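January 11, 2020

Still full from last night, so this will be a lazy one. Uzma Hashmi came over with the leftover lentils she'd promised and stayed way past midnight, and we got into the whole business of my glasses again (she thinks I own too many and she's right, but I'm not giving in). I bought 6 of the stemmed ones in August at the shop in Maltlow, and I'm down to 2. Two! I don't even know where the others went. One I definitely broke in the sink, and one I suspect Gaëtan took home by mistake after the soup party.

Anyway, I've decided to drink more water this year and I'm doing it out of a wine glass, every day, because it makes me feel like I'm at a restaurant. Just a little at a time – I never finish a full one and then it sits there getting dusty. The tulip shape is my favorite. It's so thin at the stem that I hold my breath when I dry it, but on a white table with plenty of light there's nothing prettier, even with only plain water in the bottom.

Need to call Gaëtan tomorrow about the missing glass. Also the rent thing, also the bus to Mirkmont, which I keep forgetting to book – Uzma says the early one fills up fast.
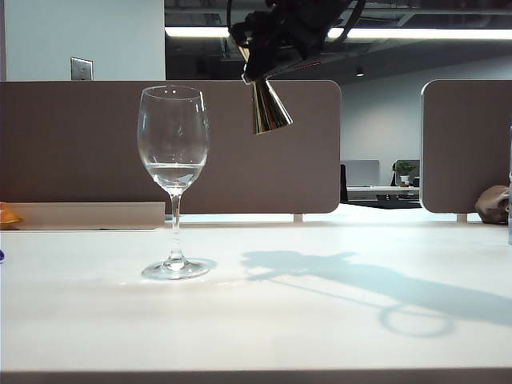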